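Consumer Electronics Markets: Course Handout 4
Reading a Market Report on Smart Home Devices

October 23, 2024
By the Course Office, Department of Technology and Business
Shares: 40 | Comments: 2

This handout accompanies the fourth lecture and should be read before the seminar. It covers the way market research on smart home devices is put together, the terms that appear in it, and the mistakes students most often make when they quote it. Students who missed the third lecture should first review the notes on product categories, as the same definitions are used here.

4.1 What is being counted

A market report begins with a definition of the market. For smart home devices the definition is rarely simple. One research firm may include any household product that connects to a network. Another may include only products that can be controlled from a phone, and a third may leave out televisions and speakers on the grounds that they belong to home entertainment. Two reports on the same year can therefore give totals that are far apart, and both can be correct within their own terms.

Before quoting a figure, find the section of the report that states the scope. It is usually placed near the front or in an appendix under a title such as "Methodology" or "Definitions." Record the following in your notes: the product types included, the countries covered, the period, and the unit of measure.

The products themselves fall into several groups. Lighting, heating controls, security devices, and large appliances are nearly always treated separately. Plugs, outlets, and power strips are often combined into a single line called "power and energy control." Whether ordinary, unconnected models are counted in that line differs from one publisher to the next, and the student should check.

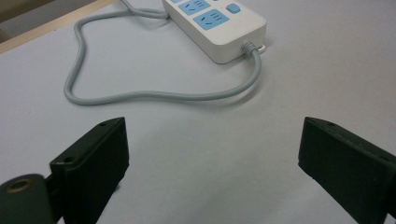
4.2 Shipments, sell-through, and installed base

Three measures are in common use, and they must not be confused.

Shipments are units that leave the manufacturer for a distributor or store. They are the easiest measure to collect, and most quarterly reports rely on them. Shipments can rise while consumer demand is flat, as happens when stores fill their shelves ahead of a holiday season.

Sell-through refers to units bought by the final customer. It is closer to real demand, but it depends on data from retailers, and not every retailer shares such data. Sell-through figures usually appear later than shipment figures and are revised more often.

Installed base is the number of units in use at a given date. It cannot be observed directly. Analysts estimate it from past sales and an assumed replacement rate. A small change in the assumed product life will produce a large change in the result, so an installed base figure should always be quoted together with that assumption.

Revenue may be reported on top of any of the three. When it is, ask whether the amount reflects the price paid by the store or the price paid by the customer. Subscription income, for example from stored video or monitoring services, may be included or left out. In recent years the share of income from services has been a major point of difference between reports.

4.3 Case material: Vurov and Vosis

The case used in the lecture concerns two makers of home energy products. Vurov sells through general retail stores and its own website. Vosis sells mainly to builders and property managers, who install the products before a tenant moves in.

In the first year of the case, Vurov records higher shipments in every quarter. Vosis records a lower volume but a longer product life, and its units are seldom returned. A report based on shipments ranks Vurov first. A report based on installed base ranks Vosis first by the third year. Students are asked to explain both rankings without treating either as an error.

The consumer survey supplied with the case has 1034 respondents. It asks whether the household owns a connected device, who chose it, and whether it is still in use after 90 days. The last question is the most useful of the three. Ownership alone says little about use, and a device that has been disconnected from its app still appears in most ownership totals.

Three limits of the survey should be noted.

First, it was conducted online. Households without a regular connection are underrepresented, and these households are also less likely to own connected products. The ownership rate is therefore likely to be overstated.

Second, respondents described their devices in their own words. Some answers name a brand, others a function, and a number cannot be assigned to any category with confidence. 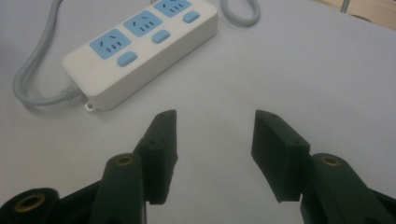 Third, renters and owners were not separated. This matters for Vosis in particular, as many of its end users did not select or purchase the product. A renter may not know that a thermostat or outlet in the home is a connected device at all, and will answer "no" in good faith.

In written work, students should state at least 2 of these limits whenever a survey result is quoted. Marks are deducted where a percentage is given with no mention of who was asked.

4.4 Growth rates and forecasts

A growth rate compares one period with another, and the choice of periods shapes the result. Comparison with the previous quarter is of limited value in consumer electronics, where sales are strongly seasonal. Comparison with the same quarter of the previous year is preferred. Where a market fell sharply in the earlier year, even the year-on-year rate may give a misleading picture, and the level should be shown next to the rate.

Forecasts are commonly expressed as a compound annual growth rate. This is a single rate that would take the market from its starting value to its forecast value over the stated number of years. It does not mean that the market is expected to grow by the same percentage each year. A forecast may assume slow growth at first and faster growth later, or the reverse, and the compound rate hides the difference.

Consider how the forecast was built. A bottom-up forecast starts from households, adoption rates, and units per household. A top-down forecast starts from a wider total, such as all spending on consumer electronics, and assigns a share to the category. The better reports use both methods and explain any gap between them. The report by Harb, distributed in the second lecture, uses the top-down method only. The report by Wurer uses both, although its household data for smaller countries are taken from an older source.

Standards deserve separate attention. Where devices from different makers cannot work together, buyers tend to stay with one brand or to delay a purchase. A forecast that assumes wide adoption of a common standard will be higher in its later years than one that does not. Look for this assumption in the text, as it is seldom shown in the tables. Regional differences in voltage, plug shape, and safety approval have a similar effect on the power and energy line. A product approved in one region may need changes before it can be sold in another. 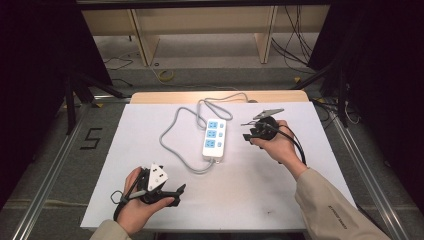

Figure 3. White power strip with three blue sockets and gray cable.

4.5 Citing reports in coursework

Most full reports are sold at a price beyond the reach of an individual student. The library holds a limited number, and access is by request. Press releases and public summaries may be cited, provided they are identified as such. A news article that repeats a figure from a press release is not an acceptable source for that figure. Go back to the release.

Each citation must give the publisher, the title, the date of publication, and the table or page. If a figure has been revised, use the latest version and say so. Currency conversions made by the student must be shown in a note, with the rate and the date of the rate.

4.6 Seminar preparation

Read the Harb and Wurer summaries in full. Prepare one page that sets out the scope of each report side by side, using the headings given in section 4.1. Note any product type that appears in one and is absent from the other.

Then select one forecast from either report and identify the assumptions on which it depends. Mark those that are stated openly and those that you have had to infer. Bring a printed copy to the seminar. The page will be collected and counts toward the participation grade.

The written assignment on this unit is due in April. The maximum length and the marking scheme are given in the course outline. Requests for an extension must reach the Course Office in writing before the deadline.

Contact the Course Office | Copyright 2024 Department of Technology and Business. All rights reserved. | Back to top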